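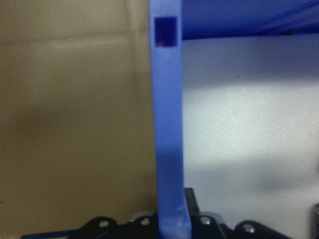
Chien v. Wastavik was a civil case over the release of sealed deposition transcripts in an entertainment industry dispute. It is cited mainly for its treatment of publicity statements made while a protective order is in force.

Background

Wastavik, a touring production company, hired the singer Chun-yin Ho for a run of 28 concerts. Ho left the tour after 21 dates, and the company withheld the balance of the fee. Ho assigned the claim to Chien, a management firm, which sued for breach of contract. Wastavik filed a counterclaim for lost ticket revenue.

Protective order

Both sides agreed to seal the depositions of three witnesses, among them the tour accountant, Chia-jung Shih. The order covered transcripts, exhibits and any summary "from which the substance of the testimony may be learned." It did not mention social media.

In December the online magazine Gutevis asked the court to unseal the Shih transcript. While the request was pending, a publicist for Wastavik posted a statement that described parts of the testimony as false. Chien moved for sanctions and argued that the post was a summary under the order.

Ruling

The court held that a denial can disclose the testimony it denies. It found two sentences of the post in violation and ordered Wastavik to pay the cost of the motion. No further penalty was imposed.

On the request by Gutevis, the court released the transcript with bank details and home addresses removed. The other two transcripts stayed sealed.

Later events

The parties settled before trial on undisclosed terms. Ho completed the remaining dates under a separate contract with the promoter Skurnadeo.

See also: Gag order; Protective order; Right of access to court records

We use cookies to improve your experience. By continuing to browse this site you agree to our use of cookies. Accept | Manage settings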